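Hiveo Two-Arm Bench Cell: Review from the Urovgate Open Day

Reviewed by Leilani Ambrose

I teach a two-year technician course, and we have been looking for a small two-arm setup that students can use without a full-size safety cage taking up half the shop. The Hiveo bench cell from Urovgate has been on my list since last year. They held an open day in February at their building in Virar, so I went and spent most of a day with it. I did not buy one and they did not give me one. What follows is based on one visit, which included a short turn at the controls.

What it is

The Hiveo is a tabletop work area with a frame of aluminum extrusion around it and two small arms mounted on a rail along the near edge. The arms are the same model, one left and one right, each with a two-jaw gripper. You can drive them by hand with a pair of leader arms, record what you did, and use the recordings to train the cell to do the job on its own. You can also program it the ordinary way with positions and waits. Urovgate sells it to schools and small labs.

The basic kit has the frame, the rail, both arms and the power supply. The leader arms are extra, and so are the wall baskets. The leader pair was listed at $1,165 on the sheet they handed out. If your plan is to teach by demonstration, count that as part of the price.

The open day

Doors opened at 9:30 and the first demo started at 10. The visitors were mostly teachers, with a few people from packing companies. Everyone got a badge and a pair of safety glasses. We were split into groups and mine was led by Mwajuma Mbwambo, an applications engineer at Urovgate. She kept the sales talk short and ran the cell herself, which I appreciated.

The demo room is called the Abdelaziz room. It is on the second floor and there is an elevator. Parking was fine. The coffee was in a different room from the robots and you could not carry it in.

The job they had picked was putting food away. Fruit and vegetables are set out on the table, and the arms move them to a plate or to one of the baskets on the frame. It is a good choice for a demonstration. An apple, an ear of corn and a dragon fruit all need a different grip, and a visitor can tell right away when one has been picked up badly. Ms. Mbwambo said the training set for this task was 276 recorded demonstrations, made by three people on her team over several weeks.
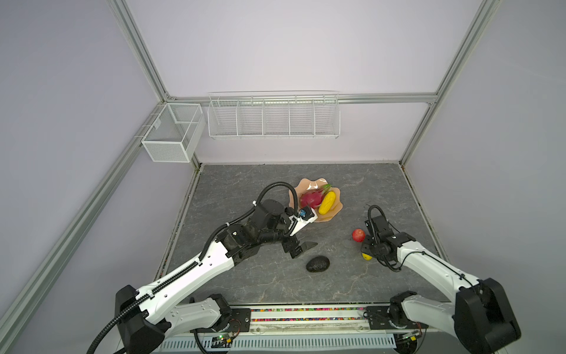
The Hiveo at work on the fruit task, with the dragon fruit and corn on the plate and the wall baskets still empty.

How the arms did

We watched the cell run on its own for most of an hour. Speed is slow. If you are used to seeing industrial arms you will find it very slow, and one of the packing people in our group said so several times. For a classroom I consider that a plus. Students can see what the arm is about to do and get to the stop button in time.

The round items went well. The apple was picked up on the first try every time I was watching. Corn was harder. The gripper took it across the middle in most runs, and that held, but twice it grabbed nearer one end and the ear swung around on the way to the plate. It was not dropped either time. The dragon fruit gave the most trouble because of the scales. One jaw would catch on a scale and the whole thing would roll a little before the other jaw closed. Ms. Mbwambo stopped one run and reset it by hand when the fruit ended up against the rim of the plate.

The two arms share the middle of the table and I wanted to see how they handle that. The answer is that one waits. When both have work near the center, the right arm holds above the table until the left one has backed out. I did not see them touch. I also did not see a real two-handed action, where one arm holds something and the other works on it. I asked about this, and she said the cell can do it but the fruit task does not call for it. I would have liked to see it, as it is the main reason to pay for two arms.

My turn with the leader arms

After lunch, visitors could try driving. You hold one leader in each hand and the arms on the table follow. I had the feel of it in a few minutes. There is a small lag, and the grippers close a bit later than your fingers do, so I squeezed too hard at first. Lifting and placing was easy after that. Getting a good grip on something from the side was not, because your own view is from the front and the wrist gets in the way.

My arms were tired after ten minutes. The leaders hang from a stand with no support for your elbows. Anyone planning to record a few hundred demonstrations should buy or build an armrest.

Build and setup

The frame is stiff. I pushed on a corner post while the arms were moving and could not feel much. The table surface has a gray stone pattern and I did not notice glare on it from the ceiling lights. The arms bolt to the rail and can be slid along it and clamped again, which took Ms. Mbwambo a few minutes with one hex key.

The wiring is my biggest complaint. On each arm, the cable runs in black corrugated conduit that loops up high over the wrist. It stays out of the way of the fingers but it sticks up a long way, and I would worry about it catching on anything tall. Down by the arm bases there are small circuit boards sitting out in the open, with the wires attached. In a research lab that may be fine. In a room full of nineteen-year-olds I would want covers on those the first day. I was told that a cover set is being worked on, but there was no date or price for it.

The slotted trough in front of the rail is handy for tidying cable and I wish more small cells had one.

The baskets are plain white wire mesh. The long one on the back wall hangs from a crossbar and has five sections. The small one hangs at the corner. They lift off without tools. They are nothing special and you could fit your own, so I would skip that option and save the money.

Power and noise

The sheet gives 158 watts with both arms moving. I had no meter with me and can't check that. It runs from a normal outlet. Noise is low, a light whine from the motors when they change direction. We talked over it in normal voices.

Software

I only saw the recording screen and the run screen. Both were clear. You name the task, press record, do the job, and then keep or throw away the take. Bad takes can be deleted later too. Training runs on a separate computer that is not included, and the one in the demo room was a good deal larger than anything we have at school. Ask what you need before you order. I have asked by email and am waiting for the reply.

The manual is 101 pages and there was a printed copy on the bench. I read the setup and safety chapters over lunch. They are well written, with decent drawings. The chapter on error codes is thin.

What I liked

Stiff frame, quiet, safe speed for students
Arms slide on the rail
Recording screen is simple
Manual is readable

What I did not like

Open boards near the arm bases
High cable loops at the wrists
Leader arms cost extra and are tiring to use
No two-handed task shown
Training computer not included

Rating: 3.5 out of 5

I would move it to 4 with the covers. We have a budget meeting in the spring, and I plan to ask for one cell with the leader pair and without the baskets. Urovgate is also willing to lend a cell to schools for two weeks if you pay the shipping, and I have put our name down for that.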